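Nilier Household Services
About Us

Company

Nilier is a residential cleaning company working in occupied homes. We were founded by Gebremedhin Endale and Robel Tefera, who had previously run the room-turnover department of a small hotel group. The company has 20 employees on permanent contracts and does not use subcontractors. Our largest single contract is the Gromimholm apartments, where we maintain private units on a weekly schedule. The remainder of our work is in detached houses and in furnished rentals managed by Faris and by Cârstea.

Scope of work

Our standard service covers bedrooms, hallways, living areas and bathrooms. Kitchens are quoted separately. A standard visit includes:

Dusting and wiping of hard furniture surfaces
Wiping of door knobs, handles and switch plates
Spot cleaning of doors and frames
Vacuuming and damp mopping of hard floors
Emptying of waste bins

Exterior windows, carpet extraction and the removal of mold are outside our scope. We refer these jobs to other contractors and take no fee for the referral.

Method

Each room is worked from the door inward, clockwise, top to bottom. Supplies are kept in a shallow tray that moves with the cleaner and is set on a stable surface at working height. Nothing is placed on beds or on upholstery without a tray under it. The tray holds only what is needed for the current step, and wipes stay in their closed package between uses.

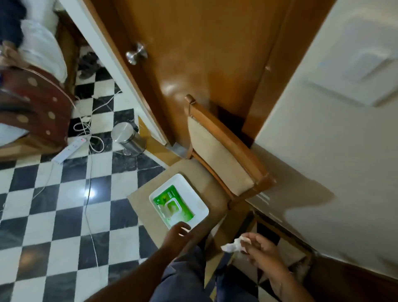 Small contact surfaces are treated as a separate step, before the floor. These are the surfaces most often missed in an ordinary cleaning, and they account for most of the remarks on our inspection sheets. The sequence is fixed: knob, door edge, switch plate, chair rails, then any handles in the room. A wipe is folded twice, used on each clean face, and discarded. It is not carried into the next room.

Switch plates are wiped with a wrung-out cloth or a pre-moistened wipe only. Liquid is never sprayed on the plate or the wall next to it. On matte paint, the cleaner works on the plate itself and stops at its rim, as repeated rubbing leaves a shiny ring on the wall. 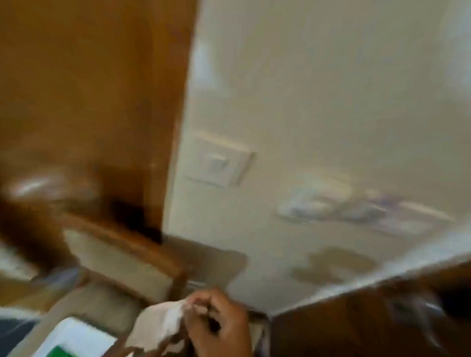
Varnished wood is cleaned along the grain with light pressure and dried immediately. We do not apply polish unless the client supplies it and asks for it in writing. Polished stone and glossy tile are cleaned with a pH-neutral product. Vinegar and citrus cleaners are not used on stone under any circumstances.

Training

New staff complete 9 supervised visits before working alone. Training is run by Fidelina Giraldo, who also wrote the current edition of our room procedure, in force from 9/16/18. The procedure is reviewed every June. Clients may request a copy.

Inspection

Kidus Berhe is responsible for inspections. The inspection sheet is scored out of 100, and any room below the passing mark is cleaned again at no charge. Results are sent to the client with the invoice. We complete around 1200 visits a year, and inspections are assigned by random draw from the schedule.

Keys and access

Keys are tagged by number only and stored in a locked cabinet at the office. Alarm codes are held separately. Staff do not open closed drawers, cabinets or wardrobes unless the work order lists them. Chairs and small furniture moved during a visit are returned to their original position.

Contact

Quotations and schedule changes are handled by Fasil Yimer at the Nilier office. Please include the number of rooms, the floor type in each, and any surfaces that need special treatment. Changes to an existing booking should reach the office by noon on the day before the visit.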